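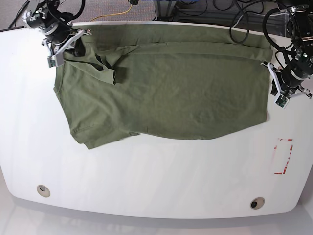
장비 > 양팔 작업 셀 > 벨렐(Vellell) > 설치와 손질

벨렐 양팔 셀, 제가 쓰는 대로 적어 봅니다

제품 페이지라고 하면 보통 사양표부터 나오는데, 저는 이 셀을 팔기도 하고 고치러 다니기도 하는 사람이라 손이 가는 부분부터 쓰겠습니다. 사양표는 유렉(Ureck) 자료실에서 받으시면 되고요. 전화로 제일 많이 받는 질문이 "천이 자꾸 빠져요"랑 "팔이 어제랑 다른 데를 집어요" 두 가지예요. 둘 다 부품이 고장 난 경우는 드물고, 셋업에서 뭔가 조금씩 밀린 경우가 많습니다. 그래서 이 페이지도 거의 셋업 이야기예요.

벨렐은 작업대 하나에 팔 두 개를 내려서 옷이나 수건 같은 부드러운 물건을 다루는 셀입니다. 팔은 작업대 뒤쪽에서 넘어오고, 사람은 앞쪽, 그러니까 팔 반대편에 섭니다. 오른팔, 왼팔은 로봇 기준으로 부릅니다. 앞에 서서 보면 왼쪽에 있는 게 오른팔이에요! 처음 오신 분들이 여기서 꼭 한 번 헷갈립니다. 저도 초반에 케이블을 반대로 뽑고 삼십 분을 헤맸습니다. 그 뒤로는 커넥터마다 R, L 이라고 테이프를 감아 둡니다. 모양은 없지만 이게 제일 빨라요.

작업대 놓기

상판은 흰색 무광에 모서리가 둥근 것을 씁니다. 흰색이면 천하고 구분이 잘 돼서 카메라 쪽 설정이 편하고, 무광이면 천장 조명이 덜 튑니다. 그래도 조명을 새로 단 방에서는 반사가 남아요. 그럴 때는 조명을 줄이기 전에 상판부터 닦아 보세요. 손자국이나 케이블 쓸린 자국이 얼룩처럼 잡혀서 카메라가 천 가장자리로 착각하는 일이 있습니다. 저는 물 조금 적신 극세사 천으로 닦고 마른 천으로 한 번 더 갑니다. 알코올은 테이프 표시를 녹이니까 테이프 근처에서는 쓰지 마시고요.

테이프 얘기가 나온 김에. 상판에 빨간 테이프로 네모를 그려 두는 곳이 많은데, 몇 달 쓰면 군데군데 끊기고 색이 빠집니다. 위치 맞추기를 눈으로만 하는 작업이면 조금 닳아도 쓸 만해요. 하지만 그 선을 기준으로 좌표를 다시 잡을 생각이라면 새로 붙이세요. 닳은 선은 어디가 안쪽 모서리인지 사람마다 다르게 읽거든요. 펑하이옌(Haiyan Peng) 씨랑 저랑 같은 모서리를 각자 찍어 봤는데 값이 꽤 벌어져서 둘 다 머쓱했습니다. 그날로 테이프를 뜯고 다시 붙였어요. 뜯을 때는 드라이어로 살살 데우면 끈끈이가 덜 남습니다.

상판 앞쪽의 케이블 구멍은 일반 책상용 그로밋이에요. 팔 케이블은 이쪽으로 넣지 않습니다. 앞으로 빼면 작업 구역을 가로지르게 되니까요. 팔 쪽 선은 전부 뒤로 넘기세요. 앞 구멍은 비워 두거나, 작은 물건을 다루는 작업이면 뚜껑을 끼워 주세요. 단추 하나가 그 구멍으로 빠져서 바닥을 기어 다닌 적이 있습니다(결국 못 찾았어요).

수평은 다리마다 따로 맞춥니다. 카펫 위에 놓는 경우는 하루 두고 한 번 더 보세요. 카펫은 눌립니다. 월요일에 맞춰 놓은 게 다음 날 틀어져 있으면 내가 잘못 잰 건가 싶은데, 대개 카펫이 가라앉은 거예요. 다리 밑에 단단한 판을 깔면 훨씬 낫습니다.

케이블, 제일 귀찮은 부분

솔직히 고치러 가는 일의 절반은 케이블입니다. 손목까지 가는 선은 팔 옆으로 고리를 만들어서 여유를 주는데, 이 고리 크기가 참 애매해요. 작으면 손목이 돌아갈 때 당겨지고, 크면 늘어져서 상판에 닿거나 천을 건드립니다. 저는 팔을 제일 멀리 뻗은 자세, 손목을 제일 많이 비튼 자세를 각각 손으로 만들어 보고 그때 선이 팽팽해지기 직전에서 묶습니다. 전원은 당연히 내리고요. 브레이크를 풀 때는 한 사람이 꼭 팔을 받치세요. 생각보다 무겁습니다.

케이블타이는 너무 꽉 조이지 마세요. 피복이 눌린 자리가 나중에 꺾이는 자리가 됩니다. 저는 벨크로 끈으로 바꿨어요. 다시 풀기도 쉽고요. 순서는 이렇게 합니다.

전원을 내리고 비상정지를 누른다.
커넥터 쪽부터 손목 쪽으로 선을 따라가며 손으로 훑는다. 딱딱하거나 납작한 데가 있으면 표시해 둔다.
손목 근처 고리를 먼저 묶고, 팔꿈치 쪽을 나중에 묶는다.
팔을 끝 자세까지 손으로 움직여 본다.
전원을 올리고 속도 제한을 건 채로 한 바퀴 돌린다.

손목부터 묶는 순서는 유핀 타위삭(Yupin Thaweesak) 씨한테 배운 겁니다. 저는 원래 위에서 내려오면서 묶었는데 그러면 마지막에 남은 길이가 전부 손목에 몰려서 뭉치더라고요. 바꾸고 나서는 다시 푸는 일이 확 줄었습니다.
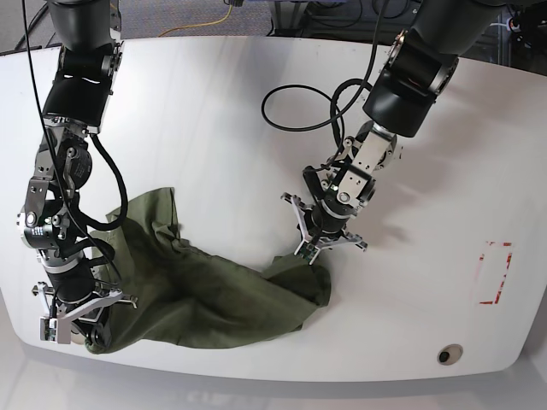
그리퍼로 넘어갈게요. 천이 자꾸 빠진다는 분들, 힘부터 올리지 마세요! 제일 먼저 볼 건 손가락 끝면이에요. 면 옷을 계속 집으면 보풀이 끼고, 보풀이 끼면 끝면이 미끄러워집니다. 마른 칫솔로 결을 따라 털고, 그래도 안 되면 떼어서 닦으세요. 저희 쪽 기준은 집기 2000회마다 청소인데, 수건처럼 털이 많이 빠지는 물건이면 그 전에라도 해 주는 게 좋아요. 횟수는 제어 화면의 정비 메뉴에 나옵니다. 청소하고 나서 0으로 돌려놓는 걸 자꾸 잊어버리시는데, 저도 잊어버려요.

그다음이 좌우 손가락이 나란히 닫히는지입니다. 명함 한 장을 물려 놓고 살짝 당겨 보세요. 고르게 버티면 괜찮은 거고, 한쪽으로 돌면서 빠지면 끝면이 비스듬하게 만나는 겁니다. 손가락 뿌리의 볼트를 반 바퀴 풀고, 닫은 상태에서 자리를 잡게 한 뒤에 다시 조입니다. 볼트는 번갈아 가며 조금씩요. 한쪽을 끝까지 조이고 다른 쪽을 조이면 처음이랑 똑같이 틀어집니다.

집는 힘은 출고값이 35%예요. 티셔츠 정도는 이걸로 충분합니다. 두꺼운 후드나 젖은 수건이라면 올려야 하는데 70%를 넘기지는 마세요. 그 위로 가면 손가락보다 손목 쪽 브래킷이 먼저 힘들어합니다. 현장에 가 보면 누가 언제 올렸는지도 모르게 최대로 되어 있는 경우가 있어요. 대부분 보풀 청소 한 번이면 될 일이었는데 말이죠.

손가락 쪽에 붙은 작은 기판도 봐 주세요. 초록색 기판인데 천이 스칠 때마다 조금씩 밀립니다. 나사가 작아서 풀려도 티가 잘 안 나요. 손톱으로 톡 건드려서 흔들리면 조여 주시고, 드라이버는 꼭 맞는 걸로 쓰세요. 나사 머리가 한 번 뭉개지면 그리퍼를 통째로 떼어야 합니다. 기판으로 가는 선은 손가락이 제일 벌어진 상태에서 여유를 봐야 해요. 닫힌 상태에서 딱 맞게 정리해 놓으면 벌릴 때 당겨집니다. 아크스테드(Akstead) 현장에서 카메라 화면이 자꾸 끊긴다고 해서 갔더니 딱 이거였어요. 선을 손톱만큼 더 빼 주고 끝. 이동 시간이 더 길었습니다.

팔 위치 다시 잡기

팔이 어제랑 다른 데를 집는다, 이건 대체로 세 군데를 봅니다. 받침 볼트, 작업대 위치, 손목 카메라 각도. 받침 볼트는 표시선을 그어 두면 눈으로 바로 보여요. 유성펜으로 볼트 머리에서 받침까지 한 줄 긋는 거, 그거면 됩니다. 줄이 어긋나 있으면 풀린 거죠. 작업대는 청소하다가 밀리는 일이 제일 많고요. 다리 자리에 바닥 표시를 해 두세요.

카메라 각도는 좀 더 까다롭습니다. 저는 보정판을 상판에 놓고 양쪽 팔을 차례로 보내서 21개 자세를 찍습니다. 중간에 몇 개 실패해도 프로그램이 넘어가긴 하는데, 저는 실패가 나오면 처음부터 다시 합니다. 성격 탓도 있지만, 빠진 자세가 한쪽에 몰려 있으면 그쪽에서 집을 때 오차가 커져요. 보정하는 동안은 상판에 다른 물건을 두지 마시고, 그림자가 진하게 떨어지는 곳도 피하세요. 창가 자리라면 블라인드를 내리고 시작하는 게 속 편합니다. 오후 네 시쯤 해가 낮게 들어오는 방에서 오전 보정값이 안 맞아 고생한 적이 있어요.

두 팔을 따로 보정했으면 마지막에 꼭 같이 확인하세요. 천 하나를 양쪽에서 같이 잡고 살짝 들어 올려 보는 겁니다. 한쪽이 먼저 들리거나 천이 대각선으로 당겨지면 두 팔 좌표가 서로 안 맞는 거예요. 이때는 한쪽만 고치지 말고 양쪽 다 다시 하세요. 한쪽만 고치면 그다음 날 또 합니다. 제가 해 봐서 알아요.

확인용 천은 얇은 면 티셔츠가 제일 좋았습니다. 무늬 없는 것, 색은 상판이랑 확 차이 나는 것. 올리브그린이나 남색이면 충분하고, 흰 티셔츠는 흰 상판 위에서 가장자리를 찾기 어려워서 처음엔 피하는 게 낫습니다. 새 옷은 풀기가 있어서 뻣뻣하니까 한 번 빨아서 쓰세요. 펼쳐서도 집어 보고, 일부러 마구 구겨서도 집어 보세요. 구겨 놓은 걸 집을 때 손가락이 천만 집는지, 상판까지 긁는지 소리로 알 수 있어요. 드르륵 소리가 나면 높이가 낮은 겁니다.

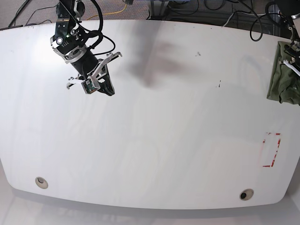
오른팔 손목과 벌어진 그리퍼. 오른쪽 끝은 왼팔 일부와 올리브그린 천.

주기별로 하는 일

매일: 상판 닦기, 손가락 끝면 보기, 비상정지 눌러 보기. 비상정지는 정말로 매일 해 주세요. 커피 내리는 동안 할 수 있는 일이에요.

매주: 케이블 고리와 벨크로 확인, 받침 볼트 표시선 확인, 작은 기판 나사 확인. 저희는 수요일 오전에 몰아서 합니다. 주말 지나고 바로 하면 다들 다른 일로 바쁘고, 금요일에 문제를 찾으면 부품이 안 오거든요.

매달: 양팔 보정, 관절마다 손으로 돌려 보고 걸리는 데 없는지 느끼기, 뒤쪽 바닥 케이블 정리. 바닥에 노란 선이든 검은 선이든 그냥 지나가게 두는 곳이 많은데, 사람이 다니는 길이면 덮개를 씌우세요. 의자 바퀴가 선을 밟고 지나가면 피복 안쪽이 먼저 상해서 겉만 봐서는 모릅니다.

관절 소리도 들어 보시고요. 웅 하는 낮은 소리는 원래 나요. 딱딱 끊기는 소리가 나거나 같은 각도에서만 걸리면 그때는 열지 말고 연락 주세요. 관절 모듈은 현장에서 분해하지 않습니다. 모듈째로 바꾸고, 바꾼 다음에는 영점을 새로 잡아야 해요. 영점 잡는 지그는 저희가 들고 갑니다.

소모품

손가락 끝면 패드, 벨크로 끈, 기판용 나사, 손목 케이블 한 벌. 이렇게는 서랍에 두고 쓰시면 좋습니다. 패드는 바이(Bai) 것으로 나온 교체용이 맞고요, 두께가 다른 걸 끼우면 닫히는 위치가 달라져서 명함 확인부터 다시 하셔야 해요. 손목 케이블은 길이가 두 종류 있으니 주문하실 때 팔 옆면 라벨을 보고 알려 주세요. 라벨이 닳아서 안 읽히면 끝에서 끝까지 재서 보내 주시면 됩니다. 8월에는 창고 재고 조사 때문에 출고가 며칠 늦으니 미리 주문해 주시고요.

문의

설치나 이전은 뤄전화(Zhenhua Luo) 씨, 그리퍼와 케이블은 저한테 바로 물어보셔도 됩니다. 영어로 편하신 분은 에파 프리더치(Efa Prydderch) 씨를 찾으세요. 메일 보내실 때는 어느 쪽 팔인지 꼭 로봇 기준으로 적어 주시고, 정비 메뉴의 집기 횟수랑 지금 집는 힘 설정값을 같이 적어 주세요. 증상 동영상이 있으면 제일 좋고, 길지 않아도 됩니다. 문제 나기 직전 몇 초가 들어 있으면 돼요.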